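Curnudum Makers Board > Student Robotics > Sim league, book shelving task

gripshift
Posted 27th April

Second-year mechatronics, running the Udodau sim team because I missed the meeting where they picked who runs it. The task this term is the library one: pick the book up off the table, put it on the shelf, don't launch it into orbit. We have 200 teleoperated demos and a policy that treats the book like it owes it money.

My current theory is the wrist view. When the arm gets low, it has very little to work with. White table, soft shadows, the tip of one finger.
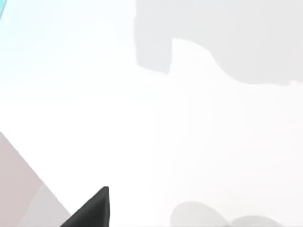 So I want to drop the wrist view altogether and train on the overhead one. Half the team agrees. The other half wrote the wrist view loader and has feelings. Has anyone gone without it and lived?

tinsnips_88
Don't. We dropped ours last October and the approach looked gorgeous right up until the last couple of centimetres, where it became interpretive dance. Overhead tells you where the book is. It's hopeless at telling you whether you're over the spine or beside it.

What do your demos look like? 200 is a decent pile if they agree with each other.

gripshift
They do not agree with each other. I've got 14 people driving and 13 of them learnt from the other one.

mallee_bot
Disagree with tinsnips, politely, as I've met their robot. We ran overhead only for the Urkton round and came a respectable middle of the pack. A pale table and big soft shadows everywhere is a rotten diet for a small network. Ours decided a shadow was a landmark and would line up on it beautifully, every time, with the book somewhere else.

Before you bin anything, randomise the lights. If it still falls over, then go for the wrist view.

tinsnips_88
"Respectable middle" is doing some heavy lifting there, mate. More than your gripper did.

mallee_bot
Harsh. Fair, but harsh.

offbyone_kenobi
Can we talk about the book lying flat? Everyone's arguing about views and I reckon half of these failures are the grasp. A closed hardcover flat on a table gives you nothing to get under. You can pinch across the width if the fingers open far enough, or you can slide it to the table edge and grab the overhang. We slid ours. It took 3000 sim episodes to stop it going on the floor, and I aged visibly.

gripshift
Fingers go plenty wide, wider than the book. We're pinching. The trouble is it comes in with one finger nicely beside the book and the other one planning to land on the cover. Here's where it tends to be when I start swearing:

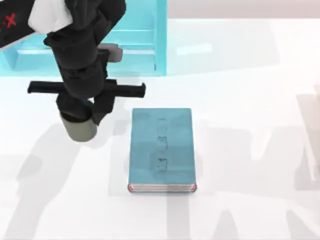 Do we need to re-record the demos if we change the lighting?

Re-rendering is enough. Play the saved joint trajectories back with the new lights and keep the same action labels, as long as the physics settings and the book's start pose stay put.

gripshift
That second bit is from the Mamo handbook, by the way, in case anyone wondered why it suddenly sounded competent.

offbyone_kenobi
Handbook's right, but replay a few and watch them through first. Our contact settings had drifted between versions and a third of the "successful" demos ended with the gripper proudly carrying air.

tinsnips_88
Also sort your drivers out. Pick one approach direction and make everyone use it. If some come in from the left and some straight down, the policy averages the two and you get exactly the thing you're describing, one finger on the cover.

mallee_bot
Now that I'll agree with. Write it down somewhere.

gripshift
Right. Plan is: one approach, straight down, everybody. Replay the lot with random lights. Wrist view stays in for now, and the loader faction has been told, and they are being unbearable about it.

Still not convinced on the sliding, kenobi. Our table edge is a long way from the book.

offbyone_kenobi
So was ours. Bring snacks.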